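About Molen

Molen is a laundry and linen service. We wash, dry, iron, fold and deliver clothing and household linen for private customers, guest houses and a small number of care homes. We opened in a former bakery in Klinhom and still work from the same building, although we have since taken over the unit next door for drying and folding.

What we do

Most of our work is everyday washing. Customers leave a bag at the counter or have it collected, and it comes back folded and wrapped in paper. Shirts can be returned on hangers if you ask for this when you book. We also wash duvets, pillows, curtains that do not need dry cleaning, and loose covers. We do not take leather, suede, fur or anything with a paint or oil stain larger than a hand.

In a normal month we fold 3000 pieces. T-shirts make up the largest share, followed by pillowcases and tea towels.

How we fold

Folding is done by hand. Each piece is laid out flat first and the creases are smoothed towards the hem. T-shirts go face down, the sides are brought in to the width of the collar, the sleeves are turned back and the body is folded up in thirds. Children's sizes are folded in half instead. Jumpers are treated in the same way as T-shirts but are never pressed down, and knitted items with a loose stitch are stacked no more than 6 high.

Fitted sheets are folded by two people. Flat sheets under double size are folded by one.

Customers who keep their clothes upright in drawers can ask for a file fold. It takes a little longer and there is no extra charge. If you have your own way of folding, send us one finished piece with your first bag and we will copy it. We keep a card for every regular customer with these preferences on it, along with any allergies to washing powder.

The home folding service

In January we began offering folding in customers' own homes. It was asked for mainly by people who have a washing machine but find the last part of the job difficult, whether through age, injury or lack of time. We come for one hour or two, sort what is dry, fold it and put it away in the drawers or cupboards you show us.

We do not bring a table. A made bed is usually the best surface in a house, being large and at a fair height, and a firm mat or a plain cover on top stops thin fabrics from sinking into the bedding. If you would prefer us to use a dining table, please clear it before the visit.

Home visits are available in Klinhom and Staltanel. Tetska will be added when we have trained enough staff to cover it.

Our staff

We employ 29 people, most of them part time. New starters spend their first 7 shifts in the folding room before they move on to washing or deliveries. We find that people who have folded a load notice sooner when a machine has been overfilled or a colour has run.

Everyone who works in customers' homes has been with us for at least a year and carries a Molen card.

Visiting us

The counter is open in the mornings and again from four until six. There is a side entrance without steps, and space to stop a car while you unload. Bags that are handed in before noon are ready the following afternoon, except duvets and curtains, which need an extra day.

This page was last updated in June 2019.

Related pages
Prices and collection areas
Book a home folding visit
What we can and cannot wash
Getting deodorant marks out of T-shirts
Working at Molen
Guest house and care home accounts

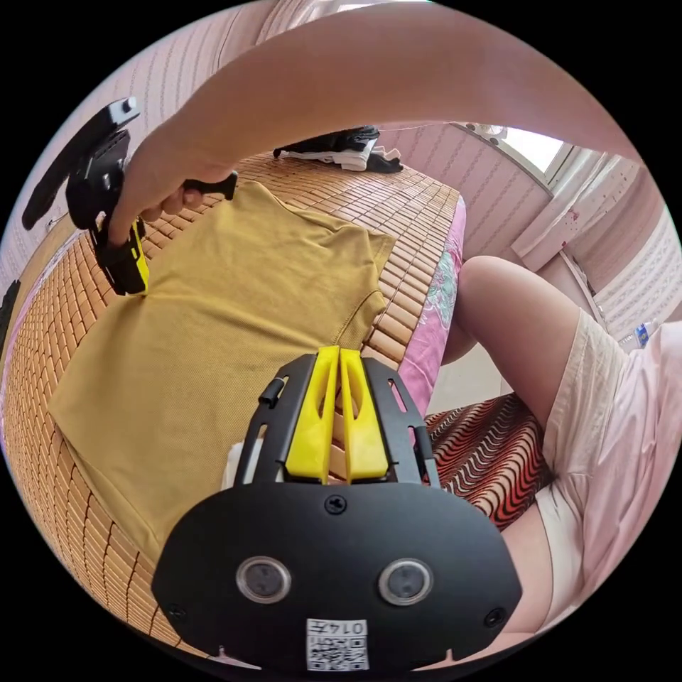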